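Rastuvitz Studio Users' Group
Minutes of the meeting held 14/01/2020, Nandton control room

Chair: Usa Khunthong

1. Previous minutes
Agreed without change. The action on spare XLR looms stays open.

2. Ogura interface, driver update
The new driver has been installed on the Room 2 machine only. At a buffer of 64 samples there were dropouts on sessions with more than 35 tracks. At 128 samples the same sessions played through cleanly. Room 1 stays on the old driver until the September intake has finished its mixes.
Action: UK to send session logs to Ogura support.

3. Room 1 acoustics
Measurements were taken at the mix position and at the rear sofa. There is a peak at 43 Hz at the mix position, unchanged by moving the desk forward. The two corner traps had no clear effect below 60 Hz. A tuned membrane absorber for the rear wall was discussed. The supplier's quote is 3,366 pounds including fitting. The meeting preferred to try moving the listening position first and measure again.
Action: repeat sweeps at three positions, same microphone and gain.

4. Plemis preamp rack
Channel 5 has an intermittent crackle when phantom power is switched on. Swapping the cable and microphone made no difference. The channel is taped off and should not be used. The rack is out of warranty.

5. Session archive
Thirteen drives have been copied to the server and checked. Sessions are to be kept at their original sample rate, with a stereo bounce in the same folder. Plug-in settings should be printed to audio before a session is archived.

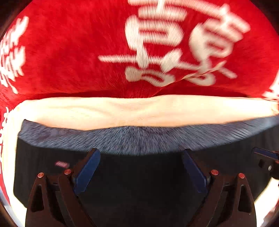 Question from the floor: Can sessions recorded at 96 kHz be opened in Room 2?
Reply: They can, provided the Ogura clock is set to 96 kHz before the session is loaded. The number of available inputs is halved at that rate.

6. Any other business
Headphone amp 3 has been returned to the rack. Booking sheets for Room 2 must show the sample rate.

Meeting closed.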